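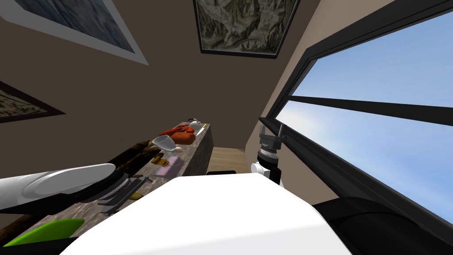
My favourite machine at Postia has never had a drop of real oil in it. It's a two-armed robot called Vavach that lives in a simulated kitchen, and it needs as much looking after as any press I ever greased. Before a run I check what's on the granite counter — the egg, the glass, the knives — because one item loaded with the wrong weight can spoil a whole morning. Then I go through the joints, seven to an arm, and nudge each one to see whether it settles or shivers. 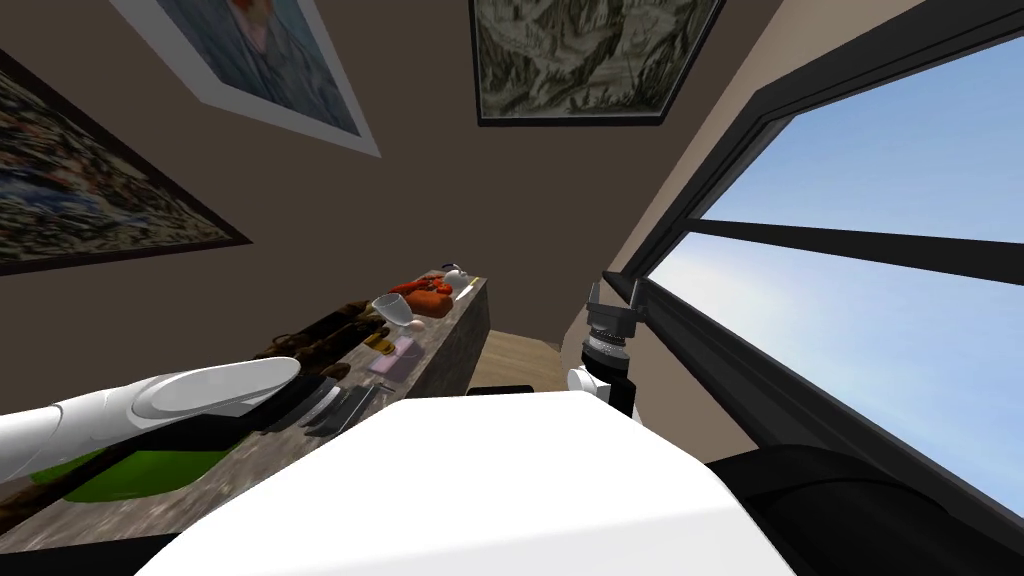

Shivering usually means the damping is off. Last October we took a new arm file from Wendt and the left elbow buzzed like a blowfly (you could see it in the plots for days!). I dropped the damping to 46, raised it again, swore a bit, and found the fault in the wrist mass.

After that come the camera views, one for the head and one for each wrist. They drift whenever somebody edits the body model, so I colour-code the old and new mounts and compare them.
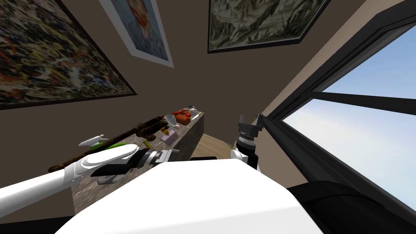
Contact settings are fussier. The fingers have to close on small things without sinking into them, and our regular test is 600 closes per gripper, left running over lunch. I log every slip by hand in a grubby notebook, which the people at Skindberg find hilarious.

I do the right gripper last, fingers up and well clear of the counter, and check that both travel evenly.
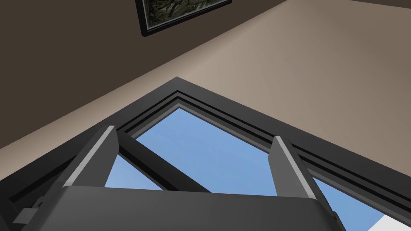 Keeping a spare

Save a clean copy before you touch anything. Mine is build 642, and I've gone crawling back to it more than once.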